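Accueil des jeunes enfants - Cahiers de Trendthorpe
Mis en ligne le 5 juin, par la rédaction

3.2 Tri d'un lot hétérogène

Le lot retenu à Namville provient de l'inventaire Prullico, qui recense 1,339 jouets de petite taille. Les critères de Qiu (matière, forme, usage) y laissent 110 pièces sans classe unique - les balles à picots surtout, rangées tantôt avec les balles, tantôt avec les objets sensoriels. Le contenant de départ reste volontairement encombré. Les boîtes d'arrivée, ouvertes par un trou rond, ne portent aucune étiquette ; la couleur seule les distingue (figure 4).
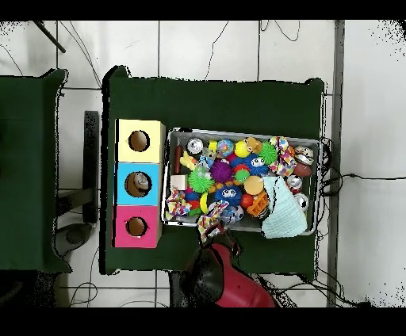
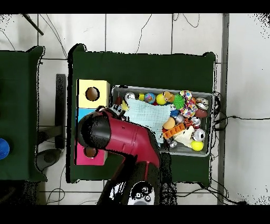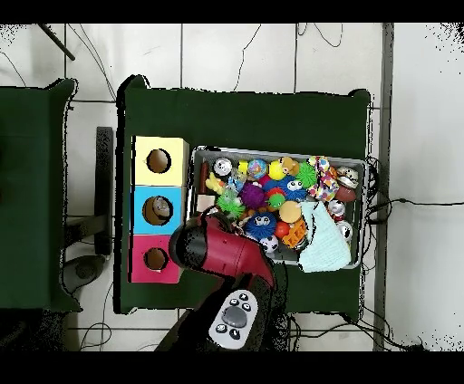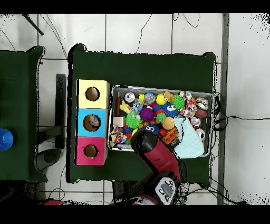 Figure 4. Boîtes jaune, bleue et rose ; à droite, le lot à trier.

Le textile pose un problème distinct. Une pièce souple masque ses voisines et fausse l'estimation du volume restant ; elle a donc été codée à part. Les 200 relevés de mars suivent cette règle, hormis ceux de la première série, recodés ensuite à la main.

Commentaires
mlb : Les peluches sont-elles comptées comme textile ?
Réponse de la rédaction : Non, classe séparée, voir 3.1.
atelier_nord : Le tableau 2 manque dans ma version.

Contact - Mentions légales - © Cahiers de Trendthorpe - Haut de page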